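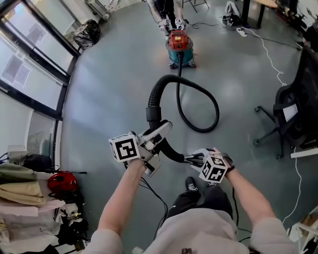
# Two grippers, one hose: what we learned comparing hand-held jaws

*Speaker notes. Long slot, so don't rush. Water before you start.*

## Opening

Good afternoon everybody, and thank you for coming back after lunch, I know the sun is out and there's a perfectly nice bench outside.

I want to talk about finger pads. That sounds like a small subject, and when we started in January I thought it would be a two-week job. We'd try a few grippers, pick the best one, write it up and get on with the interesting part. It's now quite a bit later than January and I'm still talking about finger pads, so settle in.

(Pause. Ask who has used a hand-held gripper before. If it's most of the room, skip the next paragraph.)

For anyone who hasn't: you hold one in each hand, you squeeze a trigger, the jaws close. The marker cube behind the jaws gives us the position of the tool as you move it. You do the job yourself, and what you record is what the arm gets to learn from later.

## The three we tried

- **Flonness** - the lightest of them, and the one everybody reached for first. Flat pads, short trigger travel.
- **Vutcombe** - a bit heavier, with deeper jaws. The trigger has a long soft pull that people either loved or complained about all afternoon.
- **Stöckli** - beautifully made, stiff as anything, and the hardest on the hand by a long way.

We ran 156 sessions across the three, at the Kistdale workshop, with people working alone and people working in pairs. Each session had 20 grasps in it. We started out with longer ones and the last few minutes were always sloppy, so we cut them down.

## Why a vacuum hose

Blocks are kind to grippers. Cups are fairly kind. A corrugated hose is round, it's ridged, it twists when you lift it, and it has opinions about where it would like to go. If you pick it up near the end, the far side of the loop moves too, and now your second hand is chasing something that was sitting still a moment ago.

I love it as a test. It costs nothing extra if you already own a shop vacuum, and people understand the task without any explaining. "Pick up the end of the hose" is the entire instruction sheet.

(If someone asks about cords and cables: yes, we did some, and they deserve their own talk. Thin cord slides out of flat pads and there isn't much more to say yet.)

## What happened

Go slowly through this part.

Flonness did very well on the first touch. You can get in close, the jaws are narrow, and people placed them where they meant to. The trouble came on the lift. A flat pad sits across the tops of two ridges and holds on to very little, so the hose rolls. We logged 41 rolls with Flonness, and most of them were in the first second after leaving the floor.

Vutcombe rolled much less. The deeper jaws let the hose sit further in, and once it's in there it stays put. You pay for that on the approach - you have to open wider and come in straighter, and in a two-handed job the cubes get closer to each other than I'd like. Twice we had them knock together hard enough that we stopped and checked the calibration.

Stöckli held everything. I have no complaint about the grip at all. But by the end of a session people were shaking out their hands, and you could see it in the recordings, with the paths getting shorter and jerkier. I'd happily bolt one to an arm. I wouldn't ask a person to squeeze it all Thursday.

## Pads

So then we swapped pads around, which we should have done at the beginning, and I'll own up to that one. Softer pads on the Flonness got us most of the way to the Vutcombe result. They wear faster. We changed a set after 2000 squeezes and I think we left it too long, because the edges had started to round over.

(Pass the old pads around. Get them back this time.)

## Small practical things

- Route the cables down the arm and leave slack at the elbow. Too tight and people stop reaching.
- Push your sleeves up before you start. Loose cuffs catch on the trigger.
- Check that both cubes are snug at the start of every session. A cube that shifts a little will spoil the lot and look fine while doing it.
- When working in pairs, agree out loud who moves first.

## Where we are now

We're using the Flonness body with the soft pads for floor-level work, and keeping the Vutcombe for anything heavy. Next up is the same set of grasps on the arm, same hose, same pads, to see how much of the human result carries over. My guess is less than I'd like, but I've been wrong about nearly every guess so far, so please don't hold me to it.

Questions. Leave ten minutes if you can. Repeat each question into the microphone.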